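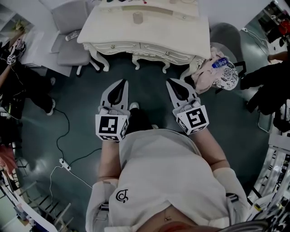 Hand-held grippers in use by the dressing table, with a cable and power strip on the floor.

Florbridge Home Machines Group
Minutes of the meeting on Saturday, July 13, 2024

I took the notes again, so blame me for the spelling. We had 30 through the door, a good turnout for a warm weekend, and we started late while the urn made up its mind.

Last minutes. Agreed, once I'd corrected the Bendach visit to October. Sorry, all.

Can they do the chores yet? This was the main item and it ran well over. The short answer from the room was no, but a good deal closer than last year. The Segura lot reckon wiping down and putting cups away are nearly there. The Gradthorpe end of the table wasn't having it – they want to see a machine tidy a real bedroom, with a bottle left on a chair and something pink slung over the seat, before they'll part with a penny. I'm somewhere in the middle. I've watched plenty of films of arms folding towels on a bare bench and my house has never looked like that bench!

We talked for ages about grippers. Two pointed fingers will pick up a small cup, fine, but drawers with little round knobs had people arguing (I said I struggle with ours, and got a laugh). Cloth came up too, as it always does. Then cables. A lead winding across a floor is nothing to a person, who just steps over it, and a proper nuisance to anything on wheels. Chairs on castors went on the list as well, as they never stay where the map says they are.

Shop floor. Shelf filling got 4 votes as the first job we'd hand over. I voted for mopping and I stand by it.

Money. Hall hire stays at £49. Carried without much fuss.

To do: I'm to write up the chore list and send it round. Segura will bring their wiping figures, and Gradthorpe will pick the bedroom test and set the rules for it.

Any other business. The side door sticks. Lift it as you push.

Next meeting in October, at Bendach, usual time.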